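4. 開封後の基礎化粧品の使用と保管に関する調査

4.1 本節の目的

前節では、基礎化粧品の容器および外箱に記載された開封後の取り扱いに関する文言を整理し、その表現が製造販売元ごとに大きく異なることを述べた。「開封後はなるべく早くお使いください」とのみ記すものがある一方で、開封後の月数を具体的に示すもの、保管に適した環境を列挙するもの、記載を外箱に限り容器本体には何も示さないものもある。外箱は開封時に廃棄されることが多いため、使用者が実際に製品を手に取る時点で参照できる情報は、購入時に提示された情報より少なくなっている場合がある。

本節では、こうした表示のもとで使用者が開封後の製品をどのように使用し、どこに置き、いつ廃棄しているかを、質問紙調査と使用日誌調査の結果に基づいて検討する。対象とする品目は、化粧水、乳液、クリーム、美容液、洗顔料および日焼け止めである。メーキャップ製品は使用頻度と容器の形態が大きく異なるため対象から除外した。医薬部外品として販売されるものは、使用者が化粧品と区別せずに扱っている実態を踏まえ、上記の品目に該当する限りで対象に含めた。

検討の対象はあくまで使用者の行動と認識であり、製品そのものの劣化の程度は測定していない。したがって、本節の結果から特定の保管方法が安全であるか否かを直接に導くことはできない。この点は4.7で改めて述べる。

4.2 調査の方法

質問紙調査は、調査パネルHutisの登録者のうち、直近に基礎化粧品を自ら購入し、かつ自ら使用していると回答した成人を対象に、7月に実施した。回答者は2,579人であり、そのうち回答の欠落が多いもの、および設問間の整合性に著しい問題が認められたものを除いた2,103人分を有効回答とした。除外の基準は回答の回収に先立って定め、集計の途中で変更することはしなかった。

質問紙では、現在使用中の製品を品目別に挙げてもらったうえで、それぞれについて開封時期の記憶の有無、保管場所、使用の頻度、使用をやめた理由または廃棄を判断する手がかりを尋ねた。開封時期については月単位での回答を求めたが、正確に思い出せない場合には「覚えていない」を選べるようにした。回答を強制すると、印象に基づく推測が事実として記録されるおそれがあるためである。

使用日誌調査は、有効回答者のうち追加調査への協力に同意した263人を対象とした。協力者には、記録用アプリケーションIllettiを用いて、製品を使用するたびに品目、使用した部位、使用後に置いた場所を入力するよう依頼した。記録の期間は2週間である。入力を失念した場合には当日中に限って追記を認め、追記であることが判別できるようにした。協力者が携帯端末の操作に不慣れな場合には、同じ項目を設けた紙の記録票を用いることも認めた。

日誌の項目設計および自由記述の分類は、Fotini Xenosが作成した手引きに従って行った。手引きは、保管場所の分類、使用中断の定義、詰め替え製品の扱いなど、判断が分かれやすい事項について定めたものである。分類は二名が独立に行い、結果が一致しなかった記述については、手引きの該当箇所に立ち返って協議のうえ決定した。協議によっても決定できなかった記述は「分類不能」とし、集計から外した。

なお、調査にあたっては製品名の記入を任意とした。協力者の中には、購入先や価格を推測されることを避けたいとの意向を示す者があり、製品名を必須とすると協力の範囲が偏ると判断した。製品名が記入された場合も、集計では品目と容器の形態のみを用いた。

4.3 保管場所の分類

保管場所は、浴室内、洗面所、寝室、卓上、冷蔵庫、持ち歩き用の袋またはかばん、その他に分けた。このうち卓上とは、居間や食卓など、化粧を主たる用途としない家具の上に製品を置く場合を指す。鏡台の上は、所在が寝室である場合には寝室に含め、それ以外の部屋にある場合には卓上に含めた。鏡台の引き出しに収納されている場合も同様に扱った。

予備調査では卓上を設けず、その他に含めていた。しかし、その他に分類された回答の自由記述を検討したところ、「テレビの横」「食卓の端」「電気スタンドのそば」など、室内の卓や棚の上を示す表現がまとまって認められたため、本調査では独立した区分とした。この区分に属する場所は、湿度の面では浴室内や洗面所と条件が異なると考えられるが、照明器具や窓からの光、暖房器具からの熱を受ける可能性があり、置き場所の細部によって環境が大きく変わる。

冷蔵庫については、夏季のみ利用するとの回答と、通年で利用するとの回答を区別した。質問紙調査の時期が夏季にあたるため、夏季のみの利用が相対的に多く現れている可能性がある。持ち歩き用の袋またはかばんは、外出時に一時的に入れる場合を除き、日常的にそこを定位置としている場合に限って計上した。

一つの製品が複数の場所を移動する場合には、使用後に最も多く置かれる場所を主たる保管場所とした。日誌調査ではこの移動を直接に捉えることができたが、質問紙調査では回答者自身の認識に依拠している。両者の差異については4.5で検討する。

4.4 開封時期の記憶と廃棄の判断

開封時期に関する回答では、品目による差が明瞭であった。化粧水および洗顔料では、開封時期を答えられる回答者が多かった。使用量が多く、使い切って次の製品に移る周期が短いため、直近の購入の記憶がそのまま開封時期の手がかりとなっていると考えられる。これに対し、クリーム、美容液および日焼け止めでは「覚えていない」との回答が目立った。とりわけ日焼け止めは、季節の終わりに使用を中断し、翌年に再び使い始めるという回答が広く見られ、開封した年についてさえ確信がないとする記述も少なくなかった。

廃棄を判断する手がかりとしては、においの変化、色の変化、分離、手ざわりの変化など、感覚に基づくものが中心であった。容器または外箱に記載された期間を手がかりに挙げた回答者は、感覚に基づく手がかりを挙げた回答者より少なかった。ただし、前節で述べたとおり、期間を具体的に示していない製品もあるため、この結果をもって使用者が表示を軽視していると解することは適切でない。期間が示されていても、開封時期を記録していなければ経過を計算することができず、表示は実質的に機能しない。

自由記述には、この問題に対する使用者自身の工夫も認められた。容器の底に油性の筆記具で月を書き入れる、小さな付箋を貼る、購入時の領収書を箱に入れておく、といった方法である。これらの方法をとる回答者は、過去に肌の不調を経験したと述べる場合が多かったが、不調の原因が製品の古さにあったかどうかは確認されていない。使用者が両者を結びつけて理解していることを示すにとどまる。

残量もまた、廃棄の判断に強く作用していた。残りがわずかである場合、使用者は開封からの期間にかかわらず使い切ろうとする傾向があり、反対に残りが多い場合には、使用を再開する予定がないまま保管を続ける傾向があった。後者について、自由記述では「高かったので捨てられない」「体になら使えると思う」といった表現が繰り返し現れた。顔用に購入した製品を手足や首に転用する行動は、廃棄を避けるための中間的な段階として位置づけられる。

Tillentの名で販売されるクリームを挙げた回答者の一人は、容器に付属するへらを紛失した後、指で直接に取って使い続けていると記した。同様の記述は、へらの付属する広口容器の製品一般について見られた。へらは使用開始当初には用いられるものの、保管の場所が定まらないこと、洗浄の手間がかかることから次第に用いられなくなるという経過が、複数の回答者によってほぼ同じ順序で述べられている。広口容器は残量が把握しやすく使い切りやすいという利点を有するが、衛生的な使用は付属品の継続的な利用に依存している。

4.5 質問紙調査と日誌調査の差異

日誌調査の協力者について質問紙の回答と日誌の記録を照合すると、次の点で差異が認められた。

第一に、保管場所の移動は、質問紙において自覚されているより頻繁であった。質問紙で洗面所を保管場所と答えた製品が、日誌では寝室や卓上に置かれたまま次の使用まで移されない例があった。とくに夜間の使用ではこの傾向が強く、入浴後に居間で乳液やクリームを使用し、そのまま翌朝まで卓上に残すという記録が典型的であった。朝の使用では、洗面から身支度までが一か所で行われることが多く、移動は少なかった。

第二に、使用中とされた製品の一部は、日誌の期間を通じて一度も使用されていなかった。事後の聞き取りによれば、これらの製品は、特別な外出の前に使うもの、肌が乾燥したときに使うもの、使うつもりで出してあるものに大別された。最後の類型は、使用者の認識では使用中であるが、行動のうえでは中断と区別できない。開封後の期間が長くなる製品は、このような認識と行動の隔たりの中で生じていると考えられる。

第三に、日焼け止めの塗り直しについて、質問紙で習慣があると答えた協力者の日誌に、塗り直しの記録が少ない例が見られた。外出先での使用は入力の失念が起こりやすいため、この差異のすべてを行動の差とみなすことはできない。追記として入力された記録の多くが外出時の使用に関するものであったことも、失念の影響を裏づけている。それでもなお、室内で過ごす時間が長い日の記録において塗り直しがほとんど現れないことから、習慣があるとの回答は、長時間の屋外活動を念頭に置いたものと解するのが妥当である。

第四に、同居者との共用は、質問紙より日誌において多く現れた。質問紙では、自分の製品を家族が使用することについての認識が十分に捉えられていなかった。日誌には、残量が想定より減っていることを記した欄外の記述があり、事後の聞き取りで同居者の使用が確認された例がある。化粧水および洗顔料での共用が目立ち、美容液での共用はまれであった。共用される製品は消費が早く、開封後の期間が短くなる一方で、容器の口に触れる者が増えるという別の問題を伴う。

4.6 考察

以上の結果から、開封後の取り扱いに関する使用者の行動は、表示の理解のみによって説明することが困難である。使用者は表示を読む機会を購入時と開封時に有するが、その後の判断は、残量、価格、置き場所、季節といった日々の条件に左右される。表示の文言を改めることは必要であるが、それだけで長期の保管や不適切な使用の再開が減少すると見込むことはできない。

表示の改善に関しては、開封時期を使用者が自ら書き込める欄を容器本体に設けることが有効と考えられる。自由記述に現れた工夫の多くは、この欄があれば不要となるものであった。欄の設置は容器の意匠に影響するため、製造販売元にとって負担となりうるが、底面や背面の余白を利用すれば意匠への影響は限定的である。ただし、浴室内や洗面所での使用を想定すれば、筆記した文字が水やクリームによって消えない表面加工が求められる。筆記に代えて、該当する月を爪で削って示す方式も検討に値する。

内容量に関しては、使用頻度の低い品目ほど小容量の選択肢を設ける意義が大きい。美容液および日焼け止めでは、使い切る前に使用が中断される例が多く、容量が使用の実態に見合っていない。容量を小さくすれば単位量あたりの価格と容器の廃棄量は増加するため、廃棄される内容物の減少と比較して評価する必要がある。詰め替え製品は容器の廃棄量を抑える手段として普及しているが、本調査では、元の容器を洗浄せずに詰め替えるとの回答、旧来の残りに継ぎ足すとの回答が見られた。継ぎ足しが行われると、開封時期という概念自体があいまいになる。

保管場所に関しては、従来の注意表示が「高温多湿および直射日光を避ける」という一般的な表現にとどまっていることが問題となる。洗面所に置く使用者も卓上に置く使用者も、この表現を読んで自らの保管場所が不適切であるとは考えていなかった。聞き取りにおいて、協力者の多くは「高温」を夏の車内のような極端な環境と理解しており、暖房器具の近くや照明の下をこれに含めていなかった。浴室内に常時置いている協力者でさえ、換気をしているため多湿にはあたらないと述べた例がある。具体的な場所の例を示すことは、使用者の解釈の幅を狭めるうえで役立つであろう。

冷蔵庫での保管については、使用者の評価が分かれた。使用感の冷たさを好むとする者がある一方、品質を保つために行っているとする者もあり、後者の中には、製品の表示に冷蔵の指示がないにもかかわらず、すべての製品を冷蔵している者がいた。冷蔵庫から出し入れを繰り返すことによる温度の変化は、乳化された製品にとって望ましくない場合がある。冷蔵を要しない製品について、その旨を積極的に表示している例は前節の資料では少数であった。

販売の現場における説明も、表示を補う手段として検討されるべきである。Landryの店舗で行った補足的な聞き取りでは、販売員が開封後の取り扱いに言及するのは、購入者から尋ねられた場合にほぼ限られていた。説明の中心は使用の順序と適量に置かれており、使い終わりの時期や保管の方法は話題となりにくい。適量を守って使用すれば想定された期間内に使い切ることになるため、適量の説明は間接的に開封後の期間にも関わっている。販売員の側でこの関連が意識されていれば、説明の内容を大きく増やすことなく、保管に関する情報を伝えることができる。

贈答品および試供品の扱いも看過できない。贈答品として受け取った製品は、現在使用中の製品を使い切るまで未開封で置かれることが多く、受け取った時点で外箱の情報を読む動機が乏しい。試供品は容器が小さく、記載できる情報量が限られている。聞き取りでは、旅行の際に使うつもりで試供品をためているとする協力者が多く、受け取った時期を把握している者はまれであった。これらは購入という明確な起点をもたないため、購入時の情報提供を前提とした施策の対象から漏れやすい。

4.7 限界

本調査にはいくつかの限界がある。質問紙調査の対象はHutisの登録者に限られており、基礎化粧品に対する関心が一般の使用者より高い可能性がある。日誌調査の協力者はさらに自発的な同意に基づいて選ばれており、記録という行為に抵抗のない者に偏っていると考えられる。記録を行うこと自体が行動に影響を及ぼした可能性も否定できない。実際に、日誌をつけ始めたことを契機として古い製品を処分したとの報告が寄せられている。

調査の時期が夏季に限られたことも、結果の解釈にあたって考慮を要する。日焼け止めの使用と冷蔵庫の利用は季節による変動が大きく、クリームの使用は冬季に増加すると予想される。保管場所の移動についても、冬季には暖房のある部屋での使用が増え、卓上の比重が高まることが考えられる。年間を通じた把握のためには、少なくとも冬季に同様の調査を行う必要がある。

また、品質の変化を測定していないため、保管場所と劣化との関係について述べることはできない。使用者が感覚によって廃棄を判断していることは示されたが、その判断が実際の品質の変化とどの程度対応しているかは未解明である。においや色に変化が現れない段階での微生物の増殖については、使用者の感覚による判断には期待できず、別途の試験が必要となる。

室内における温度と光の条件も、実測を行っていない。卓上の区分には、窓辺、照明器具の近傍、家具の陰など、条件の異なる場所が含まれており、今後は小型の計測器を用いて製品の置かれた位置ごとに記録を取ることが望ましい。

図1 室内の卓上。レンガの壁を背にした卓上ランプと、白い小鉢に入った黄色いひまわりの造花
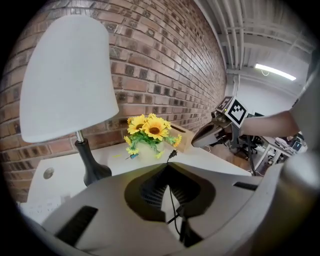 開封した時期を覚えていない使用者が多かったのは、どの品目か。

クリーム、美容液および日焼け止めである。とりわけ日焼け止めでは、季節の終わりに使用を中断して翌年に再び使い始める例が広く見られ、開封した年についても確信がないとする記述があった。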